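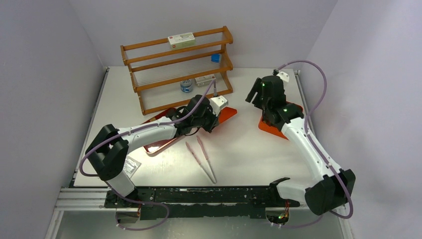

Two arms over the white tabletop.

Kirnen, a list of vintage watch movements and the cases they came in

Hi, and thanks for stopping by! I'm Oksana Fedoruk, and Kirnen is my running table of mechanical movements matched to case references. I started it after buying a lovely manual-wind watch in Plerkport with a movement that had no business being in that case (I still wear it, mostly out of stubbornness).

What you get is one file, movements.csv, with 400 rows. Each row is one watch that I or Hryhorii Polishchuk have had open on the bench. Columns are maker, caliber, case reference, case metal, jewel count, dial signature and a notes field, which is where I ramble.

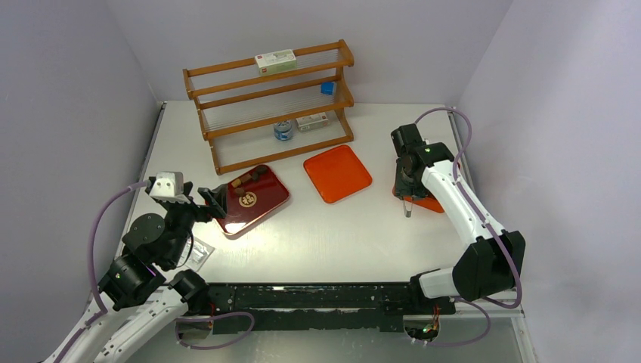 Serial numbers are there for 216 of the rows. The rest were polished away, or the owner asked me to leave them out, so please don't email me for those - I won't send them. If a crown or a set of hands looked like a later replacement, I put "svc" in the notes. It's a judgment call, and Ludger Schmieder disagrees with me on about 25 of them. His opinions are in the ludger column, unedited!

Version 2 fixes the mixed-up case metals (gold-filled and gold-plated are separate values now) and went up on 2025-01-22. Dates of manufacture are still a mess. Treat them as guesses unless the row says "archive."

Use it for whatever you like, just mention Kirnen somewhere. Corrections are very welcome, ideally with a clear shot of the movement and the inside of the case back.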